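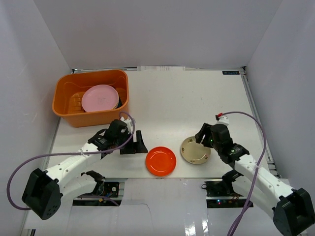 Ulla Haugland
Writes this blog, mostly on kitchens and second-hand crockery

I have been sorting plates since Monday. We had far too many, from two households and a good few years of charity shops, and the cupboard by the cooker would no longer shut properly.

My rule for the first pass was simple. If a plate had been used since July it stayed out on the table, and if it hadn't it went in a plastic bin to be looked at later. Orange plates in an orange bin are easy to miss, by the way. Stand them on edge and check twice before you put anything on top.

The pink ones gave me the most trouble. I like the colour, but food looks odd on it, apart from toast. Red is better. A bright red-orange plate with a raised rim is good for rice or anything with a sauce, and the shine comes back with a quick wipe.

Then there are the cream ones with the little red and green flowers round the rim. I always mean to replace them and never do. Pale plates show every mark, and a faint brown stain in the middle is common on old ones. I use bicarbonate of soda made into a paste with a little water, leave it for 10 minutes, then rub with a soft cloth. It shifts tea. It does nothing for stains that have got under the glaze – those you live with.

Vichien Saengthong wrote in after my last post to ask whether plates are better stored flat or upright. I do both. Everyday ones go flat in short stacks, with the largest at the bottom. Anything I'm undecided about goes upright in a bin, where I can flick through it like records. A bin with a rolled rim is kinder to the hands when it's full, and full ones are heavy.

I looked at a plate rack from Forkura, but it was 52 centimetres wide and my shelf isn't. The Sönmez one would fit, though the slots are too narrow for anything with a deep rim. For now the bin will do.

The side plates are next, and after that the bowls. I have put the bowls off twice already. The cupboard door shuts, at least, if you push it near the top.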